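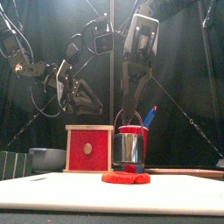 By L. Bautista

Clearing a worktable without losing half of what was on it

A table that gets used every day collects small things. Pens, cups, a pail, a pair of headphones, a box with a drawer nobody has opened since October. Wiping around them works for a week or so, and then the table is half its proper size. These are the habits I use at home, and most of them take under 30 minutes the first time.

Start with what has a handle. A small steel pail can be lifted out in one go with everything in it, so do that first and put it on the floor. Then do the cups. What is left after that is the flat stuff, and it looks a lot less bad.

Small metal pails

A little stainless pail is good for clips, string, pencil stubs, clothespins or sink scrubbers. Don't fill it past the rim. The wire handle on the small ones is thin and will bend if you load it with screws or coins.

Polished steel shows every fingerprint. Wash it in warm water with a drop of dish soap, rinse, and dry it right away with a cotton towel. Wipe up and down, never in circles. If there are water spots, use a little white vinegar on the cloth and rinse again. Get a dry corner of the towel under the rolled rim, where water sits.

If the handle squeaks or sticks where it meets the pail, one drop of mineral oil on each side is enough. Wipe off the extra or it will end up on your papers.

Cups for pens and markers

A plastic cup holds markers fine as long as it isn't too tall. You want the caps above the rim so you can see the colors. A cup with only one marker in it tips easily, so put a few dry beans or a flat stone in the bottom.

Markers last longer lying down, but I don't know anyone who keeps them that way. Push the cap until it clicks. Once a month try each one on scrap paper and throw out the dead ones – don't put them back in the cup "for now."

Ink on plastic comes off with rubbing alcohol on a cotton ball. Test the bottom of the cup first, because some printed colors come off too.

Boxes with a wooden knob

Turn the knob while holding the front. If it spins, the screw behind it is loose. Tighten it from the inside with a hand screwdriver and stop when it's snug. If the hole has worn too large, fill it with a wooden toothpick and a bit of wood glue, snap it off flush, and let it dry overnight before you put the screw back.

Bare wood edges pick up gray marks from hands. Rub them lightly with 430 grit paper if you have it, 600 if you don't, always along the grain. A textured front should be brushed, not wiped. An old soft toothbrush works.

Headphones
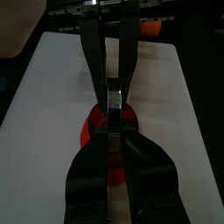 Black headphones with red on the ear cup.

Pick them up by the headband. Pulling on one ear cup strains the slider, and after that it won't hold its length.

Wipe the slider with a dry microfiber cloth first. Then extend it all the way and wipe the part that was hidden, which is usually the dirtiest. For the cups, use a cloth that is barely damp. No spray cleaner, and no water near the speaker side. Let them air out for 8 hours if you wiped the pads.

Store them flat or on a wide peg. A nail leaves a dent in the padding. I bought a peg at Nustwood, the hardware store in Ukivville, and it has held up well, though a thick dowel would do the same job.

Putting it all back

Wipe the bare table and let it dry before anything goes on it, especially metal. A damp pail leaves a ring. Put back only what you used in the last week. The rest goes in a drawer or a box with a label on it – masking tape is fine.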